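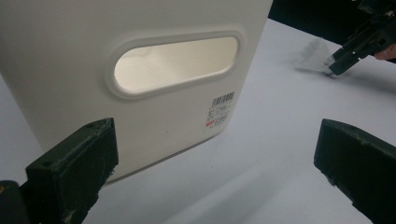
White Boxes, White Table: Sorting the Store Room at Skallbridge

An off-white plastic container on the table, with an oval handle opening in the front and a small barcode sticker low on the right side.

Introduction

This page belongs to our small gallery about storage. In July we began to put the store room of the Skallbridge craft house in order, and it took us much longer than we planned. We had over 200 things without a fixed place: yarn, paper, glue, brushes, old posters, and many cables which fit to nothing. Miroslava Karpenko made the list, and Justinas Petrauskas measured the shelves two times, the second time with a better ruler.

We wanted containers which look calm when they stand together. Before, we had boxes in many colors, and the room looked busy even when it was clean. Zane Vītola proposed to choose only light ones. I was afraid that they will show every mark, but I agreed to try for one season.

About the handle

The opening is long and rounded at both ends, and it has a raised edge. Through it one can see a little of the inside, which looks more creamy than the front. I like this detail the most. When a box stands on a high shelf, such an opening is also a small window.

About the sticker

Under the barcode there are some lines of very small print, and near the bottom a little red. We discussed for a long time if the shop stickers should stay on our boxes. Ojārs Lill wanted to remove all of them. Miroslava asked to keep them until the list is finished, and so we decided. Our own labels will be bigger, with the name of the content in two languages.

About the shape

The lower corner is softly rounded and the front is flat and smooth, without a pattern. For the labels a flat front is very practical. Our older boxes had ribs, and the paper came off after some weeks.

How the shelves are divided

Top shelf: paper and posters, 6 boxes.
Middle shelf: yarn and fabric, 14 boxes.
Bottom shelf: glue, paint and other heavy things, 8 boxes.

Please put each box back on its own shelf with the handle to the front. If you find something that has no place, leave it on the table by the door and write a note for Žydrūnas Juška.

Page updated 10/09/2026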